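Pegs, again

Third night this week in the shared workshop at Prumport, and I'm still on the peg board. 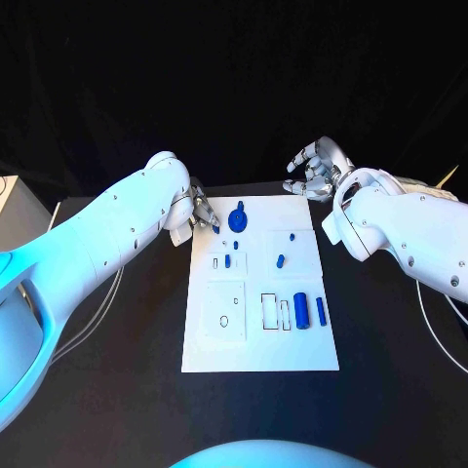 Laur reckons I should drop the small pegs altogether and get the big cylinders going first, and that I'm being stubborn about it. Fair call, but the small ones are where I learn the most, so stubborn it is!

The left hand has been my favourite to tune. Getting metal fingertips to pinch a skinny blue peg took me 23 tries on Tuesday (I'd set the grip force way too high, my own silly fault) and then I had to redo the wrist offsets after I bumped the board. The right arm mostly just waits its turn for now, poor thing.

I've logged 1,626 attempts since February, all in one ugly spreadsheet with colour coding that only makes sense to me. Dallitz sent the replacement cable, 55 bucks plus postage, ouch. Next up is the square plate with the C-shaped hole, and I've got no clue how I'll line that one up. If you've done anything similar, drop me a comment!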